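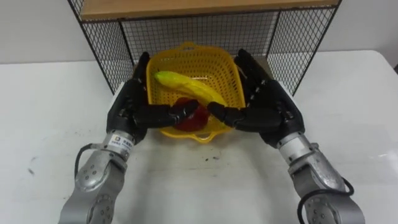
Engine braking and the choice of gear are covered in the second half of this unit. The first half deals with reading a used car before purchase, and it begins with load space. Manufacturers quote boot volume in litres, but the figure says little about shape. A rigid container such as a yellow plastic basket is a better test, as it will not squash to fit round a wheel arch. Measure the narrowest width of the boot floor and the height of the lip, and write both down before looking at the brochure.

For the practical we use two cars. The Vonetti is a five-door hatchback and the Pukovis is a small estate. Both have covered more than 101 thousand miles, so expect wear.

Checks to carry out, in order:

1. Tyres. Read the tread depth at three points across each tyre. Uneven wear on one edge suggests the tracking is out.

2. Service book. Compare the stamps with the mileage. A gap of 25 months between services should be noted on your sheet.

3. Clutch. With the engine running and the handbrake on, find the biting point. If it is very high, the plate may be near the end of its life. 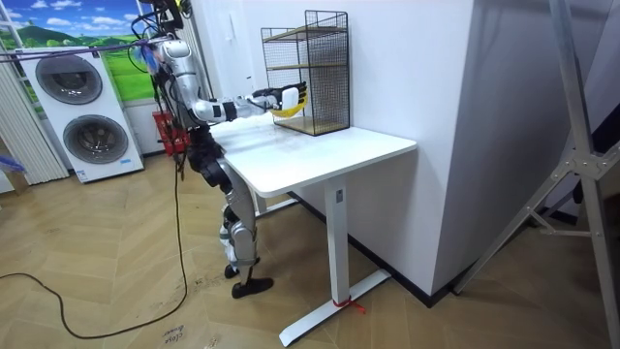 4. Seats. Fold and raise each rear seat. Check that the catches lock and that the belts run back freely.

5. Paperwork. The name and address on the logbook should match the seller's.

Reading for next time

Berhe, chapters 9 and 11. Chapter 9 has the table of tyre wear patterns, which you will need for the written task. Bring your sheets from the Rirnimside visit. Anyone who missed it should see Florencio Palacios for a blank copy.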